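3.2 Desk objects and where people put them

Sutcliffe was the first of our sites, and we still think it is the most fun to write about. Every desk there is a working desk, with cables and chargers, yet people keep finding space for a lamp, a piece of fruit or a bunch of flowers. Alby Henare ran the Saturday visits and asked each person to move their things to wherever they felt right. The Kindico log holds 2000 moves, and 200 of them involve flowers!
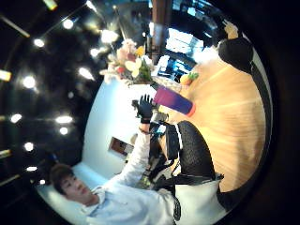 Figure 4. Artificial bouquet and other objects at a Sutcliffe desk (three views).

Why use artificial flowers instead of fresh ones? They keep their shape from one visit to the next, so a bouquet handled in November can be compared with the same bouquet handled months later.

We loved how much care went into the flowers. Most people held the bouquet upright for a while before settling on a spot, and many turned it so that the fullest side faced their own chair. Tall things went toward the back of the desk, small things toward the front, and the lamp was hardly ever touched.
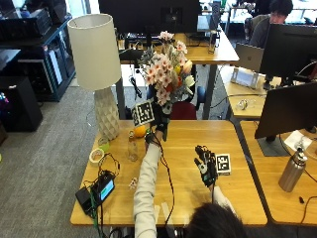 Fruit followed its own rules. An orange tended to stay near the lamp or the bottle, and people who moved it often put it back later in the same visit. We had guessed that color would matter more than height (see Section 2), but the Plivine ratings gave only weak support for that.

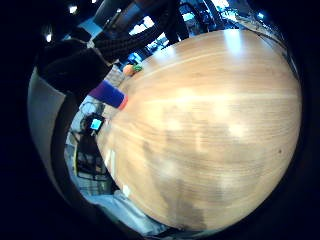

Edges were the other surprise. Small items drifted outward as the visit went on, which left the middle of the desk open for hands and elbows. The effect was strongest on desks with power cables, and we return to it in Section 4.

Shares 200 | Comments 0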